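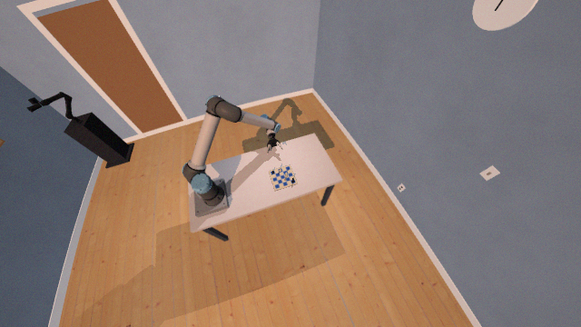

Fig. 4. White table on a light plank floor, with a small blue-and-white chessboard on top.

Part 3: Setting up your Stotow room sensor

Okay, you've got the Stotow unpacked and the Gridar app on your phone. I wrote this part after putting one in my own rumpus room, so it's in the order I wish I'd done it (I had the cover on before the battery, twice!).

1. Pick an inside wall, well away from windows and the heater. Mine started out over the radiator and told me it was summer in February.

2. Hold the bracket up and mark the two holes with a pencil. They sit 133 mm apart, and the paper template in the box is spot on, so use it if you've still got it.

3. Drill, pop in the plugs and screw the bracket on. Snug is plenty. I cracked my first one going too hard.

Caution: Check for wiring and pipes before you drill. If you're not sure what's behind the wall, use the adhesive pads instead.

4. Slide the battery in, colour stripe facing you, and clip the sensor onto the bracket until it clicks.

5. Open Gridar, tap Add Room and type in the code from the back of the sensor. The light blinks green when it's paired.

6. Set the logging interval. I leave mine on 200 seconds, which gives a nice smooth graph and doesn't chew through the battery.

Note: The sensor holds 1,000 readings by itself, so a bit of wifi trouble won't leave a gap in your graph. Once it's full, it writes over the oldest ones.

7. Leave it overnight before you believe the humidity number. It wanders all over the place at first!

If you get error 174, the Gakum hub has lost the sensor. Pull the battery, count to ten, put it back and redo step 5. People with the older Balogh hub will need the firmware update in Part 6 first.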